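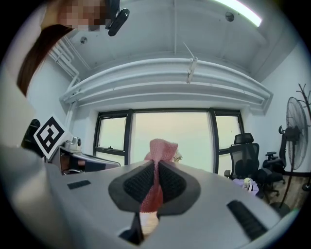 The case against reading town chronicles as evidence

The regional archive in Ludanov holds nine municipal chronicles covering the years of the First World War. They were kept by town clerks, written up at intervals from notes, and bound after the armistice. Most local histories of the war in this district rest on them almost entirely. I think that is a mistake, and the recent reprint of the Brivley chronicle is a good occasion to set out why.

A chronicle of this type looks like a diary. It has dated entries in order, it is in one hand, and it reports small matters such as the price of lamp oil next to large ones such as the calling up of a new age class. Readers take the order of the entries for the order of the writing. In the Brivley volume this can be tested. The paper changes at folio 40, and the stock used from there to the end also appears in the town's tax books, where it is found only from December 1918 onwards. The entries on the new stock begin in the spring of 1915. More than three years of supposed daily record were therefore written, or at least copied out, when the result of the war was known.

The consequences can be seen in the text. The clerk writes in 1916 that the bread ration "could not be kept up for long". The ration was in fact kept up, at a slightly lower weight, for another year. It failed in the winter of 1917, and that failure is the one people remembered. A writer working in 1916 had no special reason to expect it. A writer working in 1919 had every reason to place a warning in advance of it. The new edition quotes the line in its introduction as proof of public feeling at the time.

The ration office papers are a better source, and they are hardly used. Krasniqi Mill supplied flour to both Brivley and Ludanov under the same contract, and its delivery slips survive for most of the war. There are 316 of them. They are dull, they were filled in on the day, and the person filling them in had no view on the course of the war that he could have put into a column of weights. Set beside the chronicle, they disagree with it on the date of the first shortage by seven weeks. The edition gives the chronicle's date in the main text and puts the slips in a footnote.

The usual reply is that the chronicles record opinion and the slips record flour, and that both are needed. I accept the second half. The first half needs a qualification that it rarely gets: they record opinion as it stood when the clerk was writing. For Brivley that means the opinion of a town that had already buried its dead and wanted the story to run in a straight line. This is a useful thing to know about 1919. It should be filed under that year.

There is also the matter of what was left out. The Clamaritz barracks stood less than an hour's walk from the town hall – the parade ground is still there, under the bus depot – and it held prisoners of war from the second winter. The mill slips show flour going to it every fortnight. The chronicle does not mention the prisoners at all. An editor should say so at the point where the mention would fall. The reprint is silent, and a reader without the slips will conclude that the barracks was empty.

I would ask for two changes in any further volumes. The first is a table giving the likely date of writing for each group of entries, with the grounds stated, even where the grounds are thin. The second is that dated office papers should be printed on the facing page where they exist. This will make the books longer and more expensive. The Ludanov volume is next in the series, and its paper has not yet been examined.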